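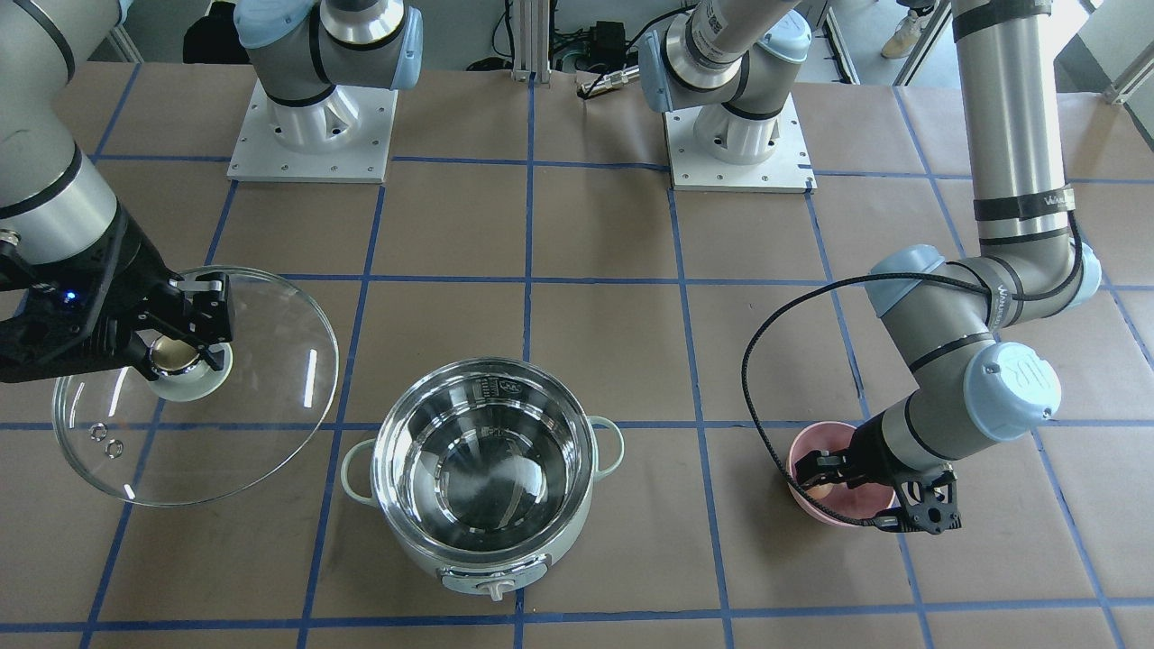

The pot that stays on the hob

My mother kept her saucepans in a tower under the sink, and to get at the one you wanted you had to lie on the lino and pull out all the others, usually with the lids coming down round your ears. I inherited the habit along with two of the pans. It was only when I moved to the narrow little kitchen I have now, where the cupboard under the sink is mostly pipe, that I had to ask myself which pots and bowls I really cooked with and which I was just storing on behalf of the past.

The answer was embarrassing. I had one pot that lived on the hob from October to Easter, one lid that fitted it (and two that nearly did), and a bowl that went everywhere. The rest went into a box, and the box went into the loft, and I haven't been up there for it since.

So this is a piece in praise of the everyday pot, and of the things that stand about next to it while the supper is being made.

Let me start with colour, as I'm afraid I always do. For years a saucepan was silver or it was black, and if you were feeling grand it was orange. Now the shops are full of soft shades, and I have fallen for pale mint green on the outside with plain stainless steel within. Stainless steel is forgiving stuff. It will put up with a wooden spoon and a forgetful cook, and if you catch the onions you can simmer a little water and bicarbonate of soda in it and start again in the morning. At Esach, the kitchen shop on the hill in Stundena where I do far too much of my looking, the green ones are stacked in the window with the pink mixing bowls beside them, like a tray of sugared almonds.

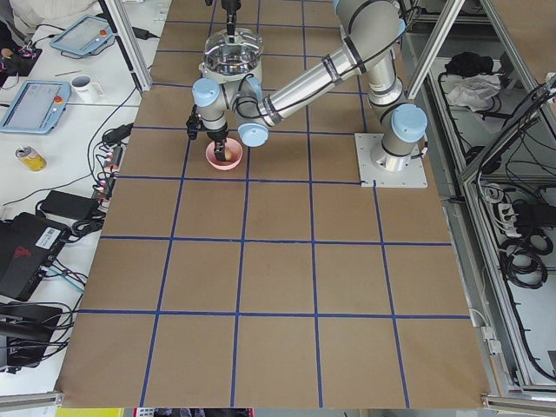

Winifred Oakshott

Then there is the lid, and I'll admit I came round to glass slowly. I thought it was a bit showy. But my rice has improved no end now that I can look at it without letting all the steam out, and I no longer hover over the custard pan lifting and peering, lifting and peering. The part to check is the knob. Most of them are held on by a little screw and a fitting or two, and they work loose over a year of washing up, so give yours a turn with a screwdriver now and then. I put mine off for months and ended up fishing the whole thing out of a pan of lentils with the tongs!

A good glass lid needn't match, either. Measure across the inside of the pot's rim, take the tape measure to the shop with you, and don't trust your eye.

As for bowls, I think every cook should have one that nobody is allowed to put away. Mine holds potatoes on their way to the peeler, eggs on their way to the boil, pea pods, the scraps for the compost (rinsed in between, I promise). I like a matt finish for this, and a cheerful colour. A clear one is handy as a second, because you can see from the side whether the flour has all gone in.

The market at Alcaraz Yard is the place to find them if you don't mind a rummage. I paid 8 pounds for my last one and carried it home on the bus with a cauliflower in it. There is a stall at the far end selling nothing but lids, roughly 1,000 of them by the owner's reckoning, hung up on butcher's hooks, and on a November morning when the wind gets in you can hear it from the car park.

Cook something plain when you get your pot home. I do potatoes and leeks in stock, with the lid on until the potatoes give, then off for the last few minutes, and a lump of butter stirred in. The bowl goes by the sink for the peelings, and the pot goes back on the hob for tomorrow.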